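Open day at Tawhiri: cloth handling

February 3, 2019

I spent most of yesterday at the Tawhiri open day, mainly for the textiles bench. The rest of the building was given over to palletising and a conveyor line from Ameck, both competent and both much as they were when I saw them in September. Fabric is the part I don't understand well, so I stayed with it for most of the afternoon.

The bench is run by Noeline Lockyer, who came to it from garment pattern grading and still talks in seam allowances. Her group collects manipulation data with hand-held grippers. A person holds one in each hand, does the task at a normal pace, and the camera mounted on each gripper records what the fingers are doing. The recordings go to train a policy that later runs on a pair of arms. No arm is involved in the collection stage, so the bench is an ordinary table and takes up very little floor.

The set they are building is called Sondine. It stood at 1,303 episodes when I asked, of which 949 had passed review. Most of the rejected ones fail on tracking: the operator turns a wrist too quickly, the pose estimate jumps, and the whole episode is dropped. I asked whether they salvage the good portion and the answer was no, on the grounds that partial episodes caused trouble in an earlier set.

Cloth is awkward for the usual reasons. It has no fixed shape, it hides parts of itself, and a plain pale fabric offers a vision system very little to hold on to. Lockyer's preference is for pieces with some stitching on them, in more than one colour where possible. A line of thread deforms with the fabric and remains legible when the outline does not.

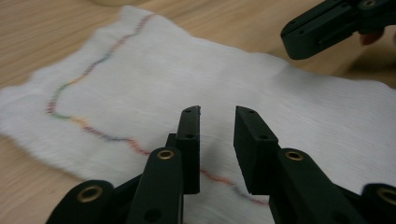 Finger geometry took up the second half of the discussion. The grippers use a linkage with flat pads at the tips, and the flat pad is a compromise. It gives a decent contact area once the fabric is between the fingers, but getting it there from a flat start means approaching low and closing while pushing slightly down. Go in too high and the pads meet above the fabric. Press too hard and they skid. Operators pick this up in an hour or so. The policy takes considerably longer, and its commonest failure in the logs is still an empty close.

I had a turn with a pair myself. The weight is fine. The trigger travel is longer than I expected, and I over-closed on every pinch until I stopped watching my hands and watched the fabric. My attempts were not kept.

The software side is Buvavitz, which handles synchronisation and playback. The two streams are aligned to within 2 frames, good enough for folding and probably marginal for anything faster. Playback was useful to see. An operator's small corrections, the ones you don't notice making, are quite obvious at quarter speed.

Two things I would have liked more on. One is how much of the training carries over between fabrics, as a stiff cotton and a brushed fleece behave very differently under the same pinch. The other is lighting, which was soft and even on the day and will not be in a factory. Lockyer said both are planned for the next batch of 120 episodes. I've asked to be sent the results.

Parking is off the back lane, and the front gate stays shut on weekends.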